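Two-armed sofa cell: wrist straps, cables and checks between runs

fillach_bench
Finally got our sofa station running the way I want, so I'm sharing the setup! It's a two-armed robot with jointed black hands, parked in front of a cream sofa on striped carpet, and it handles cushions and towels all day. The Bornen log says 1,265 grasps since the last strip-down and I haven't had to swap a finger yet.

My routine, in the order I do it:
Wipe the fingers and pick the towel fluff out of the joints.
Go round the wrist strap screws with a hand driver.
Move both wrists through full travel and watch the cables.
Look through the head and wrist cameras before starting.

Stills from the station:
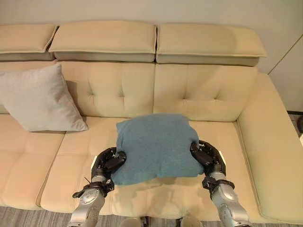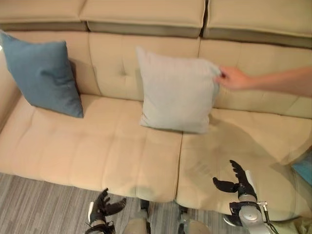
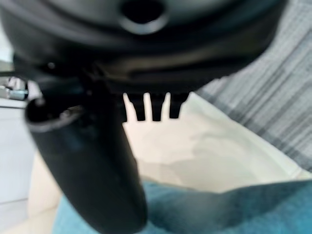
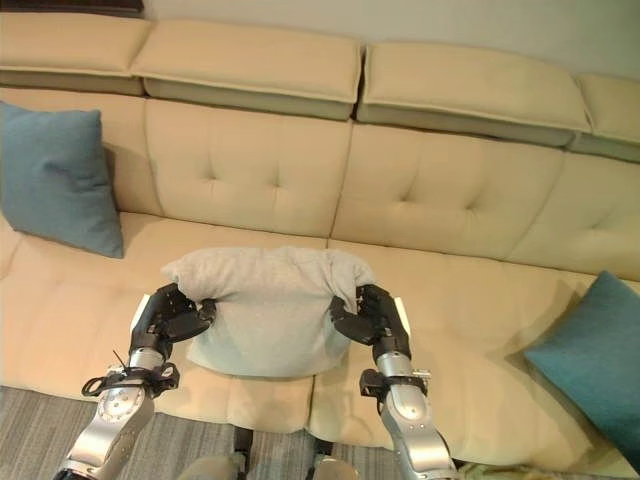
The fluff is the big one for me. Terry cloth sheds like mad, and I used to leave it until the fingers got sluggish. Now I clean every morning and they close beautifully.

ursu_tom
Lovely stuff. I'd disagree on the strap screws though. If you nip them up every day you'll chew the heads. Put a paint mark across each one and only touch those that have moved.

fillach_bench
Hmm, I did try paint marks in August and couldn't read them once they got grubby. I'm only checking with two fingers on the driver, no real force. Might try a brighter colour!

Soledad Maldonado
With Tom on this one. We went 616 cycles on marked screws at Histoleo and not one shifted. Our trouble was always cables. Leave more slack than looks sensible, then run the wrist to both ends before you trim any ties.

ursu_tom
Too much slack and it snags on the upholstery. Ask me how I know.

Soledad Maldonado
Fair, but a snag you can see. A cable going tight inside a bend you can't. I'd still take the loop.

fillach_bench
Brilliant, I'll give the left wrist a bit more loop tonight and leave the right alone, then compare them at the next strip-down. What are you both using to get fluff out of the knuckles? I'm on a soft toothbrush.

ursu_tom
Same, plus tweezers.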